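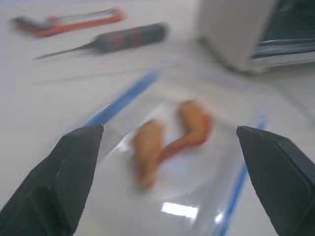 Re-gluing a toaster oven door seal: which silicone?

tallitz_k
Posted 2023-05-09
Small countertop toaster oven, mechanical knob, glass door that hinges down. The door no longer closes flush on the left and the top edge leaks heat badly enough to discolor the shelf over it. The original seal was a thin bead along the inside lip and has gone brittle. I scraped off what was left with a plastic blade. The glass and hinges look fine.

Question is what to put back. I have a tube of ordinary bathroom silicone and a tube of red high-temp gasket maker. Is the red stuff acceptable near food?

Sơn Vương
Don't use the bathroom silicone. It usually carries a mildew inhibitor and the working limit is too low for a door lip.

Before you glue anything, check the hinge springs. A door that sits proud on one side is a spring or hinge pin problem nine times out of ten. A lot of the cheap ovens have no seal at all and rely on the spring to hold the door against the steel.

ohm_and_away
Agree on the springs. Unplug it, take the side cover off, compare left to right. On mine the left spring had jumped one slot in the bracket. Ten minutes with needle-nose pliers.

Svatopluk Doležal
I disagree that the seal doesn't matter. If there was a bead there from the factory, the thermostat was set up with the bead in place. Take it out and the cavity loses heat at the top of the door, the element stays on longer, and the top of the case runs hotter than it was built for. Fix the spring, yes, but put the bead back.

On the product: red gasket maker is sold for engines. Some tubes are fine once cured, but the label will not say so. Look for one marked for food contact with a continuous rating well over what the knob goes up to. I used the Tunov clear, part 3108, on two ovens. It cures slowly. Leave the door open for the full cure or you will glue it shut. 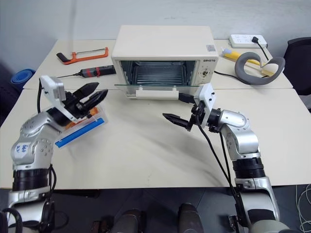

Order of work
1. Unplug, let it cool, take out the rack and tray.
2. Remove the side covers and compare the springs.
3. Clean the lip with alcohol. No dish soap, it leaves a film.
4. Run a thin bead, tool it flat, door down.
5. Wait out the cure time on the tube.
6. First heat at 200 F, empty, window open. Then one cycle at normal baking heat.

Sơn Vương
Step 6 is good. I still say the thermostat argument is overstated. These are bimetal thermostats with a swing wide enough to hide any leak at the door. You could measure it with a probe and I doubt you would see the difference.

Svatopluk Doležal
I have measured it. With the bead missing, the outside of the top panel was clearly hotter at the same setting. The air temperature in the middle was close to the same, and that part agrees with you. The case temperature is the one that discolors a shelf.

Sơn Vương
Fine, case temperature I'll accept. It should have more clearance above it in any case.

wallis847
Does the rope type seal work as a replacement? Ông Supply has woven fiberglass tape in short lengths.

ohm_and_away
Too thick for a small door. It will hold the glass off the steel and you are back to a leak on both sides. It also sheds, and I would not want that over a tray of food. Rope is for wood stoves.

tallitz_k
Took the covers off. Left spring was stretched, about a coil's width longer than the right one. Ordered a pair so they match. Will do the bead after the springs are in, with the clear.

Svatopluk Doležal
Good. Close the door on a strip of paper at each corner before you apply anything. Same drag left and right means the hinges are even. If the left is still loose with new springs, look for a bent bracket.

wallis847
Can the bracket be bent back or does it need replacing?

Sơn Vương
Thin steel, it bends back once. Clamp it flat in a vise, don't lever it in place against the case.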